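Tabletop board (sometimes "work board" or "bench sheet")

A tabletop board is a big loose sheet you lay over a table so the table doesn't take the beating. That's my short version, and I've been writing entries for the Dallow household wiki long enough to get away with it! The board isn't fixed down, and it doesn't have to reach every edge. I leave a strip of bare wood on mine so I've got somewhere to get my fingers under when I lift it.

Pale boards are my favorite by miles (I've owned 2, both from a shop in Lerkell). Crumbs and grit show up right away, and so does every scratch, so if you like things spotless you may want to go darker. Wood tables with chipped edges are perfect candidates, because who's going to sand one of those in December?

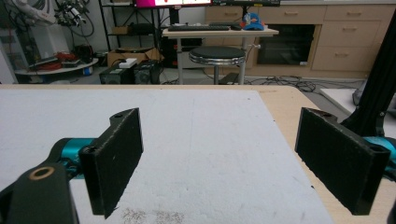

Zhuoran Yan wrote in to say that I'm too easy on scratches, and that a board should be flipped once the marks start catching a pencil. Fair enough, I've added it. Flipping works fine if both faces are the same, so check before you buy.

For cleaning, brush first and wipe after. Wiping first just drags the grit across and gives you new lines. I do mine every 7 days or so, more if I've been drilling.

See also: bench mat, cutting board, desk blotter.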